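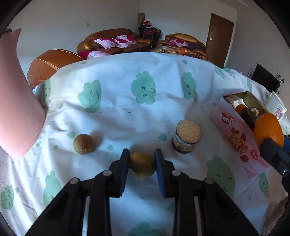
Shared food table, Room 705. Opened tin, layered dessert, loose fruit.

**Food table and pantry check – Baluyot House, seventh floor**
March 2026
Checked by: Gladys Escobar
Copy to: Crisanto Abella, Drinano Property Services

Marks used: OK, FIX (can wait until the next check), NOW (do it the same day).

### A. Table and cloth

- [x] **Table stands level, no rocking.** OK. The felt pad put on after the September check is still in place.
- [ ] **Cloth lies flat and does not hang where people walk.** FIX. This is the white one with the green clouds. It is rumpled and runs over the edge of the table. A sleeve or a bag strap could pull it, and the cups would go with it. Please clip it. There is a bag of Doreck clips in the second drawer – use four, one near each corner.
- [x] **Cloth free of tears and burn marks.** OK where I could reach. I did not lift the heavy things to look under them.
- [ ] **Cloth wiped down and entered on the log.** FIX. Last entry on the log has no initials. Crisanto, was this you?

### B. Open food

- [ ] **Opened packages closed or moved to a lidded box.** NOW. The long pink Genji tin is standing open with mixed items in it, some wrapped. The biscuits printed on the side are no guide to what is inside now. Anyone with an allergy has to be able to read a label, so keep each wrapper with its food or put a card by the tin.
- [ ] **Desserts dated and kept cold.** NOW. One small clear container of layered dessert was out on the cloth. No one on the floor could tell me when it came out of the refrigerator. Creamy desserts go back on the shelf after serving. If the time is unknown, throw it out. I did.
- [ ] **Whole fruit kept apart from opened food.** FIX. An orange was right up against the near end of the tin. Whole fruit can sit out at room temperature, but give it a bowl. The two Vevia bowls over the sink are the right size and hardly get used.
- [x] **No mold or soft spots on fruit.** OK. I turned each piece by hand. The speckled brown ones look rough but they are firm.

### C. Trays and liners

- [ ] **Trays lined with clean, food-safe paper.** FIX. The metal-rimmed tray has a sheet of Chinese newspaper in it, with an ad for waterproof tablecloths near the top. Newspaper is fine under things that get peeled or cracked open. It is not fine under cut fruit or anything eaten with the skin on. Parchment is in the pantry, left side, and there are 200 sheets in the new box.
- [ ] **Heavy or round items cannot roll off.** FIX. Mostly the big rough brown fruit – it looks like a husked coconut and I will call it that until somebody tells me different. 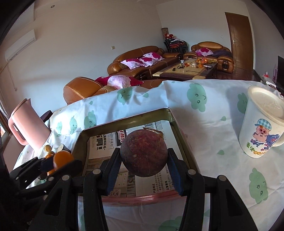 A thing that size should sit down inside a tray with a folded towel under it, well back from the edge of the table. Smaller fruit too. The kumquats are light enough that one knock will send them across the floor, and a kumquat on polished wood is a slip hazard. Put them in with the orange.

If the coconut is going to be opened, do it at the counter on the board with the damp cloth under it. No knives on the food table at any time. This was on the last sheet as well.

### D. Cups and pitcher

- [x] **Cups with lids have the lids on.** OK for the cream-white McDull cup.
- [ ] **Personal cups marked with a name.** FIX. Tape and a marker are on the refrigerator.
- [ ] **Pitcher away from the corner of the table.** FIX. The pink one is too near the corner. It has a large handle that is easy to catch with an elbow. Move it toward the middle, handle turned in.

### E. Floor and power

- [x] **Walkway clear on the door side.** OK.
- [x] **Kettle plugged straight into the wall.** OK. Label says 1000 watts. Do not put it on the extension strip with the toaster, even for a few minutes.
- [ ] **Outlet cover screwed down.** FIX. The lower screw is loose. Needs Drinano, please do not try it yourselves.

### Comments

Nine items marked FIX or NOW would have been fewer if the September notes had stayed on the door. I have taped a fresh copy there at eye level.

*C.A.:* Log entry was mine, initials added. Cloth is clipped at three corners – the fourth clip broke and I have asked for more. Tin is closed and the wrapped things are in a box with a card. I would like to keep the newspaper for peeling, if that is all right.

*G.E.:* All right for peeling. Change the sheet each time. Outlet cover still open, request sent to Drinano.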